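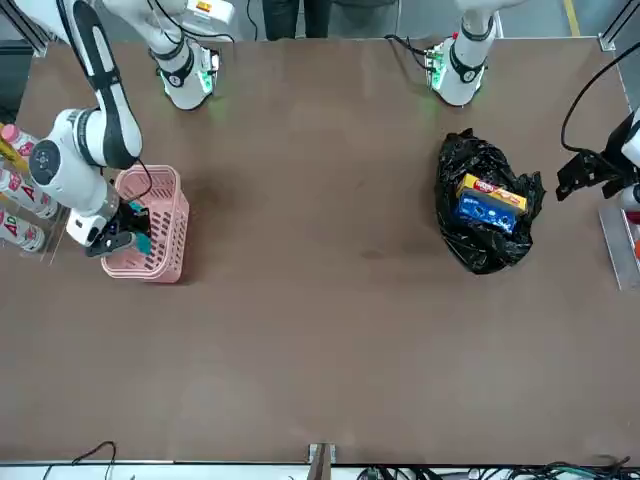

The two-armed packing station at Remari's Arkidport workshop, with one gripper in the pink shopping basket and two boxes resting on a black carrier bag.

Remari opens its Arkidport workshop to neighbours, shopkeepers and schools

ARKIDPORT, October – Remari, the maker of robot packing systems for small shops, threw open the doors of its Arkidport workshop this month and was delighted to welcome 262 visitors over the course of a very full day, which began at ten in the morning and ran rather later than the printed programme had promised.

It was the first time the whole building had been open to the public, and people came from all over: families from the streets behind the harbour, grocers and chemists from the town centre, two classes from the college, and a good number of former colleagues who wanted to see what had become of the old place. Tea was served in the loading bay throughout, and the cakes had gone by noon.

By far the longest queue was for Milolus, the company's two-armed packing station, which was at work on an everyday job that all of us know from the end of the weekly shop: moving small items between a basket and a carrier bag. Visitors stood along the barrier while the white arms went about their business over a broad brown table, and the Remari team stayed close at hand to answer questions, of which there were a great many. The younger guests mostly wanted to know whether it could do crisps. (The team is working on it!)

"Packing a bag is something we all do without thinking, and that makes it a lovely thing to show people," said Sulastri Raju, head of demonstrations at Remari. "A soft bag never sits the same way twice. It folds over, it slumps, the opening wanders off to one side, and the arms have to cope with all of that. I must have explained it thirty times on the day and I'd happily have gone on explaining it until midnight. People here have been walking past our front door for years wondering what on earth we get up to, and it was a real pleasure to let them in at last."

Elsewhere in the building, 13 short talks were given in the upstairs meeting room, covering everything from how a gripper is designed to what it is like to start an apprenticeship with the company. Visitors could also try Tamiru, Remari's planning software, and lay out a shop counter of their own on screen. The three layouts that drew the most votes are now pinned up in the canteen.

Remari moved to Arkidport with a handful of staff and now employs 34 people at the site, many of whom live within walking distance. The workshop covers 2000 square metres and houses design, assembly and testing under one roof.

A second open day is planned for the spring, with longer hours and, by popular request, more cake. Schools and local businesses wishing to arrange a group visit before then are warmly invited to ask for the demonstrations team at the Arkidport reception desk.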